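Workshop tips: looking after a table-wiping arm

By Ilaria Pace, Nalham

The bench cell uses a Goller arm with a two-finger gripper from Zupan. The settings below are for wiping small spills off a white tabletop with a folded cloth.

1. Set the wiping height

Fold the cloth the way it will be used and close the gripper on it. Lower the arm at slow speed until the fingertips press the cloth onto the table, then store that height. Repeat at the far end of the stroke. If the two values differ by more than 2 mm, level the table before changing the program.
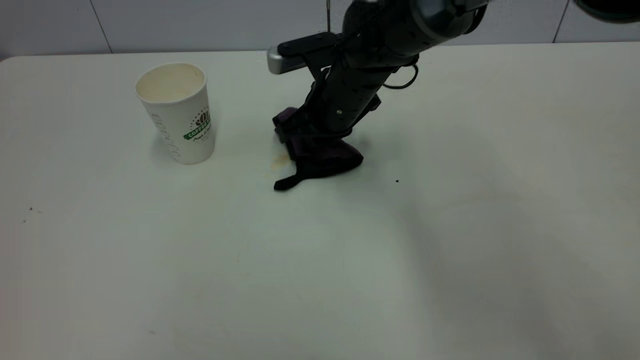
2. Check the grip

Start at 20 N. Microfiber slips at lower values when it picks up liquid. Clean the finger pads with alcohol after every 17 cycles and look for lint in the linkages.

3. Use the same spill each time

Coffee with milk shows up well on white and leaves a film if the stroke is too light. Pour a small puddle with clear space between it and the cup, and lay the cloth on the other side, folded, with a corner lifted for the fingers.
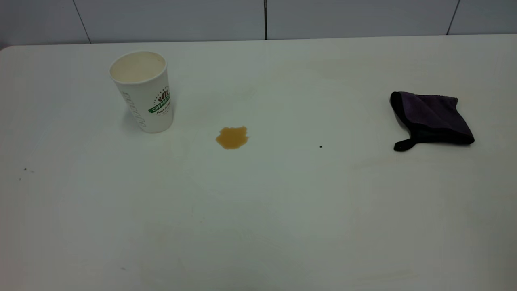
Run the wipe at half speed first. Stop if the cloth bunches under the fingers – the height is usually too low. Brush crumbs off before the next run, as they scratch the surface and mark the cloth.

4. Cable and joints

Leave a loop of slack at the forearm. Error 351 on the Uvent controller is a loose connector in almost every case. Power down, reseat it and home the arm.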